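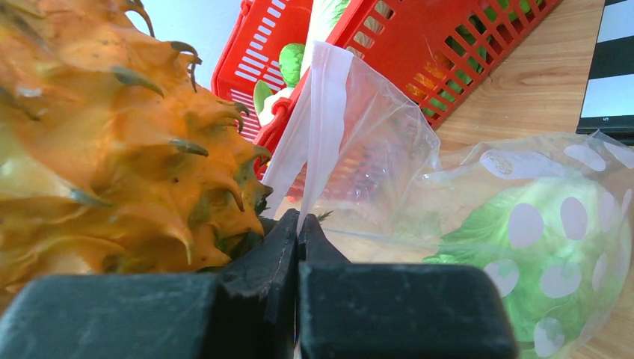
Zip bags for the crisper: worth it or not?
2 min read
364 comments · 74 shares

Kavedent
16/06/2021
I've come around to bagging my fruit and veg before it goes in the fridge. My partner thinks the basket was doing fine on its own for years and that I've joined a cult. Spiky fruit is the part I can't sort out. Do the points go through a zip bag, or am I fretting over nothing? Also, which end goes in first?

Zuleck
Stem end first, hold the seal open with your other hand, and accept that the bag will look like it's swallowed a sea urchin. Use the thick freezer ones. The thin ones are for sandwiches and people with low expectations.

Shehata
Or don't bag it. Dragon fruit sat on my counter all last December and the only thing that bothered it was my brother-in-law.

Zuleck
Counter's fine if you eat it that week. Mine gets forgotten behind the milk and needs the protection.

Kavedent
Colour was not my choice. 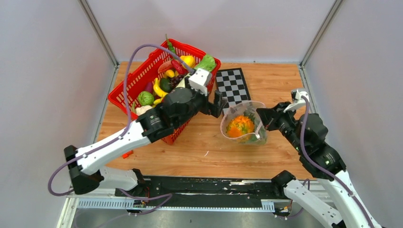
Red basket, full load: cabbage and cauliflower down one side, grapes and banana in the thick of it.

Clurnatix
Forget the bags, why is the banana in with everybody else? Bananas gas their neighbours. Get it out of there and put it on a hook like a civilized person.

Shehata
Seconding the hook. I'd also get those grapes out from under the big stuff before somebody drops a cabbage on them.

Kavedent
The banana has been spoken to. I'm not buying a hook.

Zuleck
Can we get back to bags? Leave a finger's width of the zip open for anything leafy. Shut it tight for cut fruit. Eggplant goes in nothing at all, it sulks.

Clurnatix
Eggplant sulks whatever you do. I've got 3,009 posts on this board and I'd say half of them are about eggplant.

Shehata
And you were wrong in most of those too.

Clurnatix
Still reckon the basket on its own does the job. Line it with a tea towel and save your money.

Kavedent
My partner has read that over my shoulder and is now unbearable. Going with the freezer bags. Will report back on the spikes.

Zuleck
Squeeze the air out gently. GENTLY.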